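Linlow to swap brass keys for fobs at 768 rental units, tenants get until end of July

2026-07-02

LINLOW – The town's biggest landlord is getting rid of metal keys. Flornov, which manages 768 apartments on the east side of Linlow, told tenants this week that front doors, laundry rooms and mail rooms will all move to electronic fobs by the end of July.

Apartment doors come after that. No date yet for those.

The notice went under doors in the Furo Street buildings first, then everywhere else. One page, both sides. Tenants have to bring in every key they were issued and sign for a fob. One fob per adult on the lease. Extra fobs cost $18. Lose one and it's also $18.

That last part is what people were talking about at the tenants' meeting, held in the basement of the Pintér building. Full house, no air conditioning, started late.

"I've had the same key for 13 years and it never cost me anything," said Judit Vincze, who lives on the third floor there. "Now I need one for my sister who checks on me, one for the nurse, and I pay for both of them. Why?"

Flornov's property manager, Imre Szilágyi, took questions for over an hour. He said the old locks are worn out and that the company has lost track of who has copies. When a key goes missing now, he said, the whole cylinder has to be changed and everybody in the building needs a new one. A lost fob can be shut off from the office the same day.

"It's cheaper for us, I won't pretend it isn't," Szilágyi said. "But it's also safer. We had front door keys out there from tenants who left years ago."

He would not say how much cheaper. The company filed a permit with the town in spring listing 1,689 fobs and the readers to go with them, but the cost line covers electrical work too, so the two can't be pulled apart.
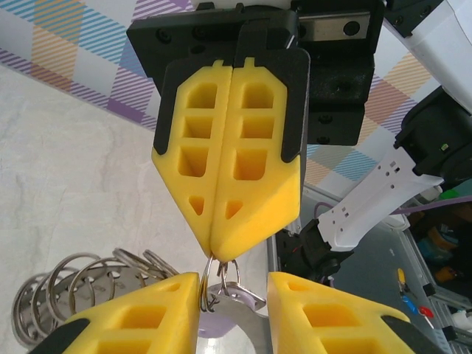 Tenants had other questions. What happens in a power cut? Battery backup on the front doors, Szilágyi said, good for a night and most of the next day. After that the doors can be opened from inside but staff have to let people in. What about the laundry room? No backup there. It stays shut until the power is back.

And the records. Every time a fob is used the system writes down which fob, which door and what time. Several people at the meeting didn't like that at all. Yến Trình, a night-shift baker who rents in one of the Furo Street buildings, said she doesn't want her landlord knowing when she comes and goes.

"I come home at five in the morning. That's my business," she said. "Who looks at this? How long do they keep it? The paper doesn't say."

The paper doesn't. Asked about it, Szilágyi said records would be kept "for a reasonable time" and looked at only after a break-in or a complaint. Pressed for a number of days he said he would have to check. He promised a written answer before the first building switches over.

Niloufar Shirazi, a housing lawyer who gives free advice at the Linlow library, told tenants to hold him to it. Her view is that a landlord can change the locks on shared doors with fair notice, but that charging for the first set of extras is a gray area, specially where the old lease says keys are included. She asked people to dig out their leases and read the page on keys before signing anything.

"Some of you have a line in there that says two sets per household," Shirazi said. "If you have that line, you should not be paying for the second set. Bring it to me, I'll look at it."

A few had leases with them. At least two had the line.

Not everyone was against. Zoltán Illés, who runs the key-cutting and shoe repair counter across from the Pintér building, might have been expected to be. He does a lot of his trade in copies of Flornov keys. But he told the meeting the locks really are in bad shape.

"People come in with a key bent like a spoon and say make me a new one," Illés said. "I can make it. It won't turn either, the lock's finished." He said he'll lose some work over it and will still be cutting keys for the apartment doors as long as they last. He has looked into copying fobs but the machine is expensive and he isn't sure its allowed.

Parents asked about kids. Under the notice, only adults on the lease get a fob, so a twelve-year-old coming home from school would need a paid one. Szilágyi said he hadn't thought about that and wrote it down. He called back after the meeting to say children over ten will get one free, with a parent's signature. That's not in the printed notice and the company says a corrected version is coming.

Home care workers are still an open question. Vincze's nurse is not the same person every week – the agency sends whoever is free. Right now the key hangs in a lockbox by the side door. Flornov wants the lockboxes gone when the new readers go in. Szilágyi suggested a door code for agencies but had no details.

Order of the buildings, according to the notice: Furo Street first, then the Pintér building, then the rest going east. Old keys will keep working for one week after each switch. After that the cylinders come out.

Fobs can be picked up at the Flornov office on weekday mornings, or evenings by appointment. Bring photo ID, the lease and all keys. Tenants who can't get to the office can ask for a home visit, no charge. Keys that aren't turned in will be taken out of the deposit, the notice says, though it gives no amount and Shirazi said she would be asking about that to.

The library advice table is open to any Linlow renter, not only Flornov's. No appointment needed. A second tenants' meeting is planned for later in July, same basement. Vincze said she's bringing a fan.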